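Can a machine do the chores yet?

Levente Kerekes asked me over dinner in November whether he should hold off on buying a new dishwasher until a robot could load the old one. I told him to buy the dishwasher. I've had a few months to think it over and my answer is the same.

The hard chores are the dull ones. A Filtow vacuum will do my kitchen floor in 45 minutes, provided I pick up the socks first. Picking up the socks is the part I wanted help with.

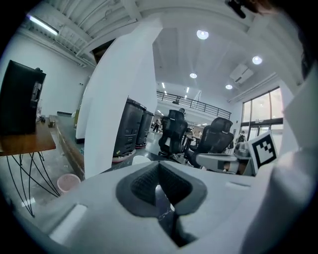
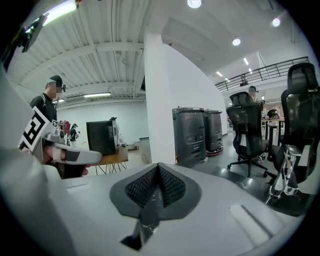
Office chairs, desks and hand-held grippers.

A cousin of mine works at Hegyi, on the packing side, and they have the same problem at a bigger size. Taping and stacking went to machines years ago. Sorting a mixed bin of returns is still done by people, 40 of them on a shift. A towel never lands the same way twice, and a hand deals with that without thinking.

I do think it will come. Shops will get it first, where the shelves stay put. Homes will take longer. I used to say 4 years for a machine that folds a basket of shirts, and I've stopped saying it.

Meanwhile the old dishwasher is out on Levente's porch, if anyone near Jolholm wants it for parts.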